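Andthorpe Evening Courses
Keeping House, Small Things
Session 2 handout: the medicine box
Notes by Marlina Manurung

Typed up fast before class, so bear with the spelling. Workbook readers, this goes with page 49. The workbook puts labels before sorting, we are doing it the other way round.

What we cover tonight
Getting the table ready
Picking a box and opening it up properly
Reading a pack before it goes anywhere
Cartons: keep, flatten, or toss
The list inside the lid
Homework

1. The table

Carried over from session one: everything comes out of the drawer, the bag, the bathroom shelf, the coat pocket. All of it. But not onto a table that still has mail and a fruit bowl on it. Clear a good stretch first. Wipe, let it dry. Packs get put down flat and the cardboard soaks up whatever is there.

Plain top is best. If you use a tablecloth take it off, blister strips slide under the folds and you find them at Christmas. A plastic sheet is fine for anything sticky (syrups, tubes with a split end) but keep it to one side and work on the bare table.

Good light. Expiration dates are often pressed into the card with no ink at all and you have to tilt the pack to get them. Overhead light is poor for this. Lamp from the side, or stand by the window if you are doing it in the daytime.

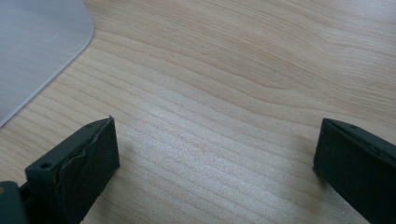
Fig. 1. Working space in the middle, plastic sheet at one corner.

Three places on the table. Keep, ask, out. Keep goes nearest the box. Ask is for anything you can't read or can't remember. Out is out, don't go back through it at the end because you feel bad about the money.

Kids and pets in another room while it's all spread out. Not "being careful", another room. Same if someone comes to the door, lids on before you leave the table.

2. The box

People ask what to buy. Before you buy anything look in the garage. Fishing tackle boxes, sewing boxes, the thing the drill bits came in. You want:

see-through sides
dividers
a latch that holds when you carry it by one end
deep enough somewhere for a pack lying flat

See-through matters more than looks. With a solid box everybody in the house opens every level hunting for bandaids, and after a week it's a heap again.

A latch is not a child lock. Put the box up high or in a locked cupboard, whatever kind of latch it has.

Open it all the way before you start. Lid right back, check each level, look at the bottom compartment too. Old labels and bits of paper collect down there. Decide what lives on which level while it is still easy to see. My own layout:

Top: things you grab in a hurry. Bandages, tweezers, antiseptic wipes.
Middle: tablets, in their packs.
Bottom: tubes, creams, the bulky stuff.

Yours can be different. Joonas Laaksonen has his the other way up and it works for him, he has a bad back and keeps the box on a high shelf, so he's always looking at it from below. Fine. Pick one and write it down.

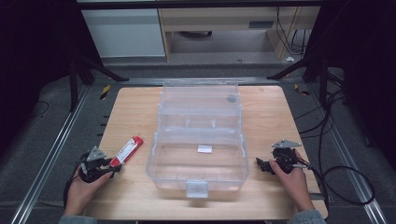

Fig. 2. Clear compartment box with the lid open. Small white label in the bottom.

Try the biggest carton in its place before you fill the rest. If it stands proud, the lid won't close and you'll have to redo the level. Do this dry, with nothing else in. Takes a minute.

Where the box lives: not the bathroom, not over the stove. Bedroom closet shelf is good. Hall cupboard good. If a leaflet says refrigerate then that item doesn't belong in the box at all, put a slip in the box saying where it is.

3. Reading the pack

Slow part. One pack at a time, pick it up, turn it over, all sides incl. the ends. Five things to find:

the name of the product
the name of the drug in it (often smaller, sometimes only on the side)
what it's for
how much is in it
the date

Then put it down in its place and only then take the next one. If you hold two packs at once you will read the date off one and the name off the other. I have done it.

Packs with pictures on the front, careful. A picture tells you how the maker wants you to feel about the product, it doesn't tell you which body part or what dose. Go to the small print.
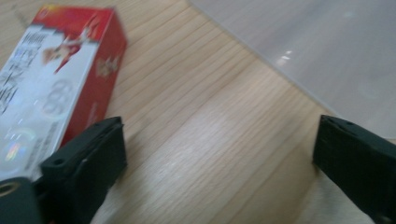 Also check the carton matches what's inside. Open it. Tube of one thing in the box of another is very common where two people share a shelf, and it's the mistake I worry about most. If they don't match, and you can't find the right carton, the item goes to Ask. It does not go to Keep with a note saying "probably".

Open the end flap gently, dont tear it, you want it to close again.

Packs in another language. Lots of us have these, from family, from travel, from a shop across town. Don't throw them out just because you can't read the front, and don't keep them on somebody's say-so either. What to do:

Look for numbers first. Weight or volume, date, batch number. Date order may be different from what you're used to, year first is common.
Look for the drug name in any alphabet you can read. Sometimes on the leaflet if not on the carton.
If a relative reads the language, ask them to write the drug name and what it's for on a sticky label, in full. Stick it on a plain side where it doesn't cover the date or any print.
Take the carton AND the leaflet to the pharmacist. A phone photo of one side is not enough.

Skin creams get their own mention. People treat them as harmless becuase they're not swallowed. Some have a steroid in them and are meant for certain complaints, for a short time, and not for the face unless you've been told so. Write the drug name big on your list for these. "Itch cream" is no good as an entry.

And write the day you opened the tube on the tube itself. Carton gets seperated from it sooner or later. 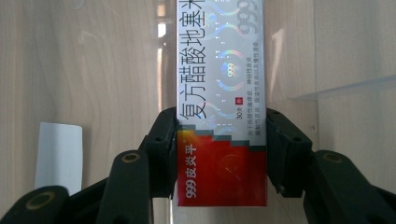
Fitriani Nasution wanted to know if she could toss the cartons and stand the tubes up in a cup, seeing that the boxes take up most of the room and she has the leaflets in a folder anyway. I'd still keep the cartons for anything you don't use weekly. The tube print wears off and the crimped end is hard to read. If space is really short, cut out the panel with the name and the panel with the date, rubber band both round the tube with the leaflet.

4. Cartons

Keep it if the product is in it and in date.
Flatten it if the product is finished and you want to buy the same one again. Flat ones go under the bottom divider, one per product.
Toss the rest. Black out your name if there's a pharmacy sticker.

Out pile: take it to the pharmacy or a take-back point. Not down the sink. Ask what they accept before you carry it all over there.

5. List inside the lid

Half a sheet, taped. Columns: name, drug, for what, opened, expires, level. Pencil for the dates. Pencil, Intan! Pen gets crossed out till nobody can follow it.

Homework

Do one level of your own box before next time, only one. Bring the list, not the medicines. Aivar Krūmiņa has the spare list sheets if you lost yours. Those of you writing it up for the certificate, 2000 words is the limit and that includes the list.

Next session: batteries, bulbs and fuses. Bring a shoebox.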